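Sports / Features / Youth Competition

Share this story: 18 shares

**The Long Haul to Bruvness**

The gym at Mudgway opens at six in the morning during competition season, and by half past the springboard is already in use. Most of the gymnasts are between 11 and 15. They warm up in sweatshirts, they don't talk much, and they have school at eight thirty.

In May the club will send its largest group yet to the regional junior championship in Bruvness, a port town at the far end of a coast road that takes most of a day to drive. The championship is the only qualifier for the national age-group finals, and for a club the size of Mudgway it is the one meet of the year that has to be planned like a military move. Leotards, grips, tape, chalk, medical forms, music files for the floor routines, two sets of everything that can be lost.

Junior gymnastics in this part of the country was run out of Skerkthorpe for a long time. Skerkthorpe had the foam pit, the sprung floor and the salaried coaches. Families in smaller towns either drove there three evenings a week or their children stopped at the recreational level. Mudgway began as a Saturday class in a school hall, with mats that had to be rolled up before the badminton group came in. It moved into its present building, a former furniture showroom, when the lease came up cheap.

The showroom has its drawbacks. The ceiling is low at one end, so the uneven bars had to go at the other, next to the loading door, and in winter the girls on bars wear leg warmers. The vault runway is a little short. Gymnasts who train on it have to relearn their run every time they compete on a full-length one, and the coaches now book two weekends a year at Skerkthorpe just for vault. Hall hire, coaching and transport for those weekends is the second largest item in the club's budget after rent.
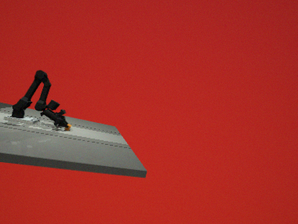 Vault is where the regional is usually decided for the younger groups. Beam gets the attention from parents, who watch it through their fingers, but the scores on beam tend to bunch together, and a clean vault with a stuck landing can move a gymnast up several places in under ten seconds. Coaches at Mudgway spend a lot of time on what happens at the edge of a surface: where the hands go on the table, where the feet go on the board, how close to the end of the beam a dismount can safely start. To a nervous 11-year-old, the end of a beam can feel like that gray platform against the red, with one corner pointing out and nothing under it. The fix is repetition on a low beam with mats stacked on both sides, then the same thing with one mat fewer, and so on until the beam is at full height. It takes months. Some children get through it in one season and others need two.

The qualifying rules changed this year. In the past the top three all-around finishers in each age group went to the national finals. Now the top two go, and the remaining places are given to apparatus specialists, one for each piece. The change suits smaller clubs. A gymnast from Mudgway who is ordinary on floor but very strong on bars has a route she did not have before. It suits Skerkthorpe less, and the club there argued against it when it was put to a vote. Several of its all-around gymnasts finished third last year and would miss out under the new system.

There are also more meets to choose from. The Skondura Cup, an invitational held in the fall, has gone from a one-day friendly to a two-day competition with almost 3,000 tickets sold last time. It carries no qualifying weight. Clubs go because the equipment is competition grade and the judging panel is the same one they will meet in Bruvness. Mudgway's older group took a bronze on bars at the last one, the first medal for the club outside its own county.

Money is still the main difference between the clubs. The trip to Bruvness costs 869 per gymnast once the bus, the hotel, the entry fee and the coaches' rooms are divided up. The club covers part of this through a raffle and a sponsored handstand day, and parents pay the rest in installments starting in January. Two families dropped out last year over the cost. This year the club has set aside a small fund for that situation, and no one has to apply in writing. A word with the head coach is enough.

Training in the last weeks before the meet gets lighter. New skills are put away after the start of April. The gymnasts do full routines, in order, in front of whoever is in the building, and they practice the parts that are easy to forget: saluting the judge, waiting for the signal, walking back to the bench without pulling at a leotard. Falls are treated as part of the run-through. The gymnast gets up, takes the time the rules allow, and finishes.

The bus leaves from the parking lot behind the old showroom at 5 a.m. Floor and vault are on the first day, bars and beam on the second.

Filed under: Gymnastics, Juniors, Regional Meets

**Comments (4)**

**vaultmom2**
Good to see the small clubs get some space. My daughter is in the 10 and under group and those Skerkthorpe weekends made a huge difference to her run-up.

**R. from the coast**
I don't agree with the new rule. If you finish third all-around in the region you have earned your spot. Specialists can wait until they are seniors.

**barsgirl**
the loading door is SO cold, can confirm

**tumblefan**
Does anyone know if spectators can buy tickets for just the second day at Bruvness? The website only lists the weekend pass.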